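The kitchen circuit in my apartment trips whenever the kettle and the toaster run together, so I started keeping a log in February. The breaker is rated for 2,000 watts. The kettle alone draws almost all of it.

Voltage at the outlet, measured with a Wuno plug-in meter, sits at 221 with nothing running. Under load it sags, and the lights on the same line dim a little.

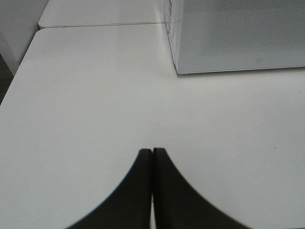
*Pale surface, black gripper fingers nearly closed.*

Houda Hamdy, who wired the floor above mine, suggested moving the fridge to the hallway circuit. I did that first. Trips dropped, but the kettle still won out on cold mornings when the heater was on — a 200-watt panel I had forgotten to list.

The microwave gets its own line in the log. Rated output and input draw are different numbers, and the breaker only cares about the second one.

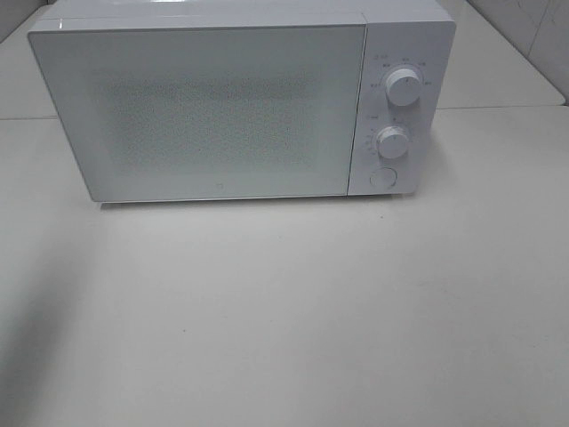 ## Next changes

- Put the heater on a timer.
- Check the neutral at the outlet for a loose screw (power off).
- Log one more month before calling an electrician.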